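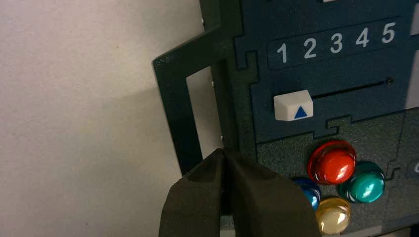 보도자료 / 즉시 보도 가능

# 로브홀름 농구단, 에스페란사 몬테스 새 감독 선임

안녕하세요, 로브홀름 농구단에서 홍보를 맡고 있는 리엄 맥 기올라(Liam Mac Giolla)입니다. 평소에는 경기 결과만 짧게 보내 드리는데, 오늘은 좀 길게 쓰겠습니다. 기자님들, 커피 한 잔 들고 읽어 주세요!

우리 팀이 새 감독을 모셨습니다. 에스페란사 몬테스(Esperanza Montes) 감독이고, 계약 기간은 2년입니다. 1월부터 전화로, 메일로, 또 전화로 이야기를 이어 왔는데 드디어 서명까지 끝났어요. 그동안 물어보시는 분들께 "아직 드릴 말씀이 없습니다"만 되풀이해서 죄송했습니다. 입이 근질근질해서 혼났습니다. 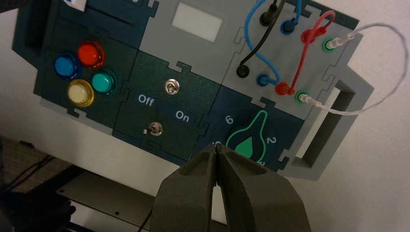
**안드홀름, 2021년 2월 20일** — 로브홀름 농구단은 에스페란사 몬테스를 신임 감독으로 선임했다고 발표합니다. 몬테스 감독은 다음 홈경기인 살투텔전부터 벤치에 앉습니다.

딱딱한 문장은 여기까지 하고 다시 제 말투로 돌아오겠습니다.

솔직히 이번 시즌 전반기는 힘들었습니다. 한때 7연패까지 갔고, 그중 두 경기는 종료 버저와 함께 뒤집혔어요. (살투텔 원정 마지막 수비 장면은 저도 아직 다시 못 봤습니다.) 리바운드에서 밀리고, 4쿼터만 되면 공이 한쪽에서 멈추고, 작전 시간에 나오는 선수들 표정도 무거웠습니다. 연패를 끊은 뒤에는 조금씩 나아졌지만 플레이오프를 이야기하려면 지금보다 훨씬 잘해야 합니다.

몬테스 감독은 선수 시절 포인트가드였고, 은퇴한 뒤에는 유소년 팀에서 오래 가르쳤습니다. 성인 팀 감독은 이번이 처음이에요. 이 부분을 걱정하시는 팬들이 계신 것도 압니다. 저도 처음 이름을 들었을 때는 고개를 갸웃했는데, 첫 훈련을 보고 생각이 바뀌었습니다. 코트에 나오자마자 공도 없이 수비 위치만 잡게 하더니, 한 명이라도 말을 안 하면 처음부터 다시 시키더라고요. 삼십 분이 지나니까 체육관이 시장처럼 시끄러워졌습니다. 시즌 내내 조용했던 우리 센터까지 소리를 지르는데, 저는 그게 참 반가웠어요.

감독의 말도 그대로 옮겨 드립니다.

> "이 팀에 재능이 모자라다고 생각하지 않습니다. 서로에게 말을 더 해야 하고, 실수한 다음에 더 빨리 돌아와야 합니다. 공격 전술은 당장 많이 바꾸지 않겠습니다. 수비부터 시작합니다. 당분간은 보기 예쁜 농구가 아닐 수도 있는데, 팬들께서 조금만 참아 주시면 좋겠습니다."

예쁜 농구가 아니어도 괜찮다고, 저는 그 자리에서 바로 대답했습니다. 이기는 걸 좀 보고 싶습니다!

선수단에도 변화가 하나 있습니다. 유소년 팀에서 올라온 열아홉 살 가드가 1군 훈련에 합류했습니다. 본인이 첫 경기를 치를 때까지는 조용히 지내고 싶다고 해서 이름은 출전 명단이 나올 때 알려 드릴게요. 등번호는 19번으로 정해졌습니다. 주장과 부주장은 그대로이고, 코치진도 시즌 끝까지 바뀌지 않습니다.
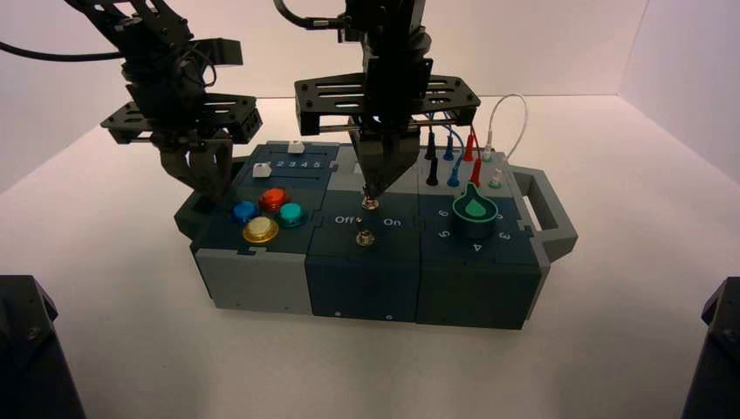
*흰 탁자 위의 작업 박스와 검은색 로봇 팔 두 대.*

이제 살투텔전 안내입니다. 경기는 늘 그렇듯 바게리 체육관에서 열리고, 좌석은 400석만 엽니다. 한 칸씩 띄어 앉으셔야 하고, 마스크는 경기 내내 써 주세요. 응원은 박수로 부탁드립니다. 북은 저희가 치겠습니다. 시즌권이 있는 분들께 먼저 예매 문자를 보내고, 남은 좌석은 다음 날 구단 창구에서 판매합니다. 창구 줄이 길어지면 안쪽 복도까지 열어 둘 테니 밖에서 떨지 마시고 들어오세요.

표를 못 구하신 분들을 위해 구단 채널에서 무료 중계도 합니다. 해설은 제가 합니다. 지난번에 제 마이크 소리가 너무 크다는 항의를 많이 받아서 이번에는 볼륨을 미리 맞춰 놓겠습니다. 흥분해서 소리 지르는 것까지는 장담을 못 하겠지만요.

취재 오시는 기자님들은 경기 전날 정오까지 저에게 메일로 이름과 소속을 보내 주세요. 기자석은 예전 자리에서 반대편 골대 뒤쪽으로 옮겼고, 콘센트도 늘렸습니다. 감독 기자회견은 경기 종료 후 화상으로만 진행하며, 접속 주소는 신청하신 분들께 따로 보내 드립니다. 개별 인터뷰는 살투텔전이 끝난 다음에 잡아 드릴게요. 그전에는 훈련에만 집중하고 싶다는 것이 감독의 뜻입니다.

**로브홀름 농구단**
안드홀름을 연고로 하는 지역 농구단입니다. 성인 팀과 유소년 팀을 운영하며 바게리 체육관을 홈으로 사용합니다.

**문의**
리엄 맥 기올라, 로브홀름 농구단 홍보 담당
훈련 시간에는 전화를 잘 못 받으니 문자를 남겨 주세요.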